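We finally have a ceiling in the back room! Well, most of one. There's a strip along the window wall that's still bare, and I'll get to that, but after 11 weeks of looking up at old joists and dangling cable I am calling it a ceiling.

For anyone who missed my earlier grumbling, the back room is the one the previous owners tacked onto the house sometime in the seventies. It had a dropped ceiling made of those speckled office tiles, sagging in the middle, and when we pulled it down we found a whole extra foot and a half of height up there. A foot and a half! In a room where my brother-in-law used to duck under the light fixture. So of course I decided we weren't going to cover all of it up again, and of course that made everything harder.

What we settled on was wood slats. Long, narrow ones running the length of the room, with a small gap between each, and black felt behind them to hide the wiring and soak up the echo. I'd seen it done in the lobby of a dentist's office over in Ernport and spent my entire cleaning staring at it (I did not hear a word about flossing). The slats came from Pliter, who sell them in panels already fixed to the felt, and I went with the ash in a clear matte finish. I had a sample of the walnut too and carried it around for days, but the room only gets light from one side and it made everything feel like a cigar box.

The first quote I got for having it all installed was a little over $2000 for labor alone, so we hired out the leveling and the electrical and did the panels ourselves. I'd make the same choice again, though my neck might not agree. The installer from Parsa came in with his laser and found that one corner of the room sits 72 millimeters lower than the opposite one. I made him measure it twice. He was very kind about it and put up a frame of furring strips with shims, and by four in the afternoon there was a dead level grid to screw into.

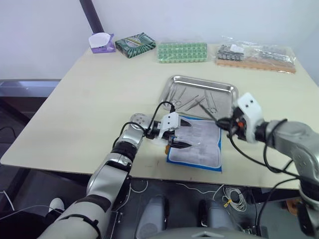
Does a slat ceiling make a room feel lower? Ours feels taller than it did with the office tiles, mostly thanks to the height we got back, and running the slats the long way pulls your eye down toward the window.

The panels go up faster than you'd expect once you get the first row right. The first row took us an entire morning. We snapped a chalk line, didn't trust it, snapped another one, and then the two lines didn't match, so there was a long coffee break. After that it was lift, butt the edges together, screw through the felt between the slats, move the ladders, repeat. Black screws, by the way. I bought silver ones first and had to go back to the store, and you really do see every single one against the felt.

Cutting around the light boxes was the part I was dreading. I made a template out of cardboard for each one and used a jigsaw with a fine blade, cutting from the back, and only wrecked one panel. The wrecked one got chopped up to fill in beside the closet, so I'm telling myself it wasn't a waste. The lights themselves are the slim black cylinders from Flokura, on a dimmer, and at the lowest setting in the evening the whole ceiling goes this lovely honey color. I keep turning them on just to look.

The sound is the other thing! It used to be impossible to have a phone call in there, everything bounced off the tile floor and came straight back at you. Now it's so much softer. I put a rug down the same week, so I can't give the felt all the credit, but I noticed the change before the rug arrived.

So, the bare strip. The last row needed to be ripped down lengthwise to fit, and the wall, being part of this house, isn't straight. The gap is wider at one end by the width of a slat and a bit. I could taper the last panel, but then you'd have a skinny wedge of a slat right above the window, and I know myself, I'd see it every day. The other option is a shadow gap, where you stop the slats short and paint the edge black all the way along. I'm leaning that way. I ordered 20 feet of trim in case I change my mind, and it's lying in the hallway where everyone trips over it.

If you've done a shadow gap against a crooked wall, leave me a comment and tell me how wide you went. I'd like to have it finished before we have people over in June.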